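Elin Llewellyn
September 15, 2019

People keep asking me whether a machine can tidy a kitchen or face up a shelf yet. I do stock systems for a small homeware shop in Sarnbridge and I've spent the summer looking into it, so I'll put what I've got in one thread.

Short version: picking up one thing, in good light, from a clear floor, yes. Tidying, no.

The shop-floor job we had in mind is dull. Customers lift mugs and tins off the shelf and leave them somewhere else. At closing, one of us goes round and puts them back. It takes 80 minutes on a Saturday. I wanted to know if any part of that could be handed over.

In August I went to see a supplier, Virimeo, who work on arms for light shop and warehouse jobs. They were straight with me. They start nearly everything in simulation, and most of what they had to show was on a screen.

The job they use for putting things away is done with coloured blocks. Small cubes, a big box, one arm with two fingers. If it can't sort blocks it won't sort mugs, so they start there.

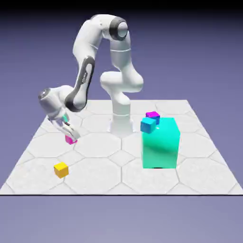
Sayce replied that blocks prove very little, and that a shop would be better off paying someone for another hour on a Saturday. Every demo Sayce has sat through used things with flat sides, and nothing in an airing cupboard has flat sides.

I agree with most of that. A cube suits two fingers very well. It has parallel faces, it doesn't bend, and it doesn't have a handle. A tea towel has none of those advantages.

But I don't think the blocks are pointless. Deciding what to pick up first, and getting hold of it without knocking its neighbour, is the same problem with a mug. You can also run it over and over in a simulator without breaking any stock.

One figure they gave me. Out of 709 simulated runs at moving a block to a set spot, 59 failed. I asked what a failure meant and they said dropped, missed or put down in the wrong place. For a shop selling glassware that is too many, and glassware is harder than blocks.

They also said the figure gets worse when they move to a real arm. They wouldn't put a number on how much worse, and I thought that was fair enough.

Things I asked about at home, as I have a dishwasher to empty like everyone else. Plates in a rack: possible, if the rack is always in the same place. Cutlery: slow. Pans with lids: not yet. Folding: they changed the subject to vacuum cleaners.

Minstead asked about price. I was quoted for a trial only and I've been asked not to share it. It was more than we pay our Saturday staff in a year.

So we're not buying one. What we have done is put a returns trolley by the till and label the shelf edges properly. The Saturday round is 10 minutes shorter.

I'm going back to Virimeo in the spring to see how they're getting on with mugs. If anyone has used an arm for putting stock back in a real shop, with customers' mess and not a tidy test shelf, I'd like to hear how it went.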